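Visit to the Naltia teleoperation lab, 22 June 2021

Naltia keeps four robot stations on its ground floor, and we were shown two of them. Ívar Overgaard, who runs the sessions, works both arms by remote control from a chair behind the table.

He was on a task with a mesh bag when we came in. The tabletop is covered in brown paper, with a wire rack to the left and a plate in the middle. The right gripper had hold of the bag — the left was close above it.

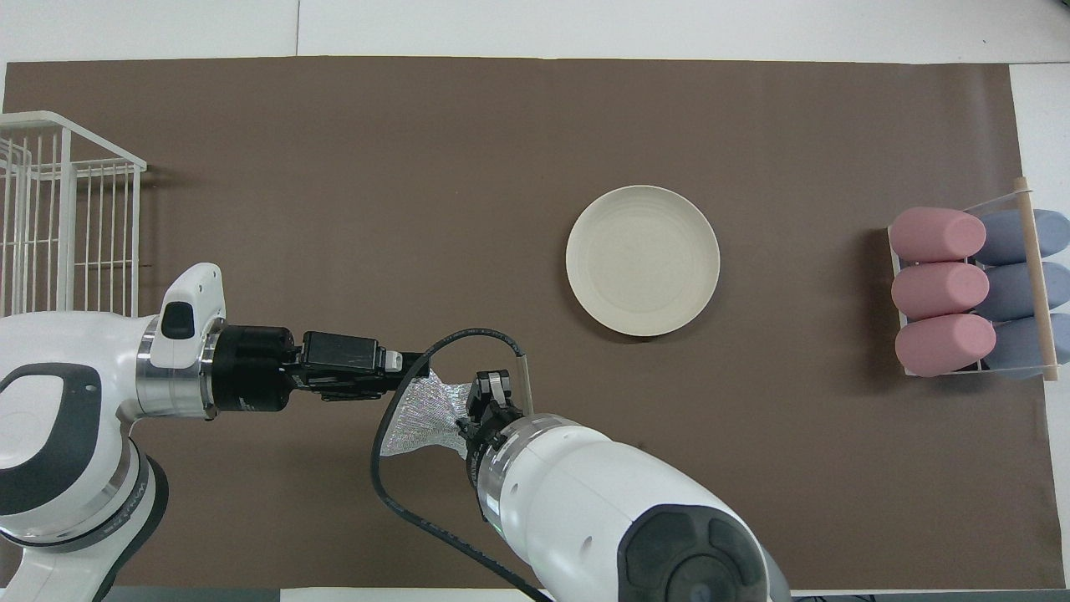
How many tries it takes

Overgaard said the lab wants about 1,000 demonstrations per task. A good operator lasts two hours before the hands get tired. We left before lunch.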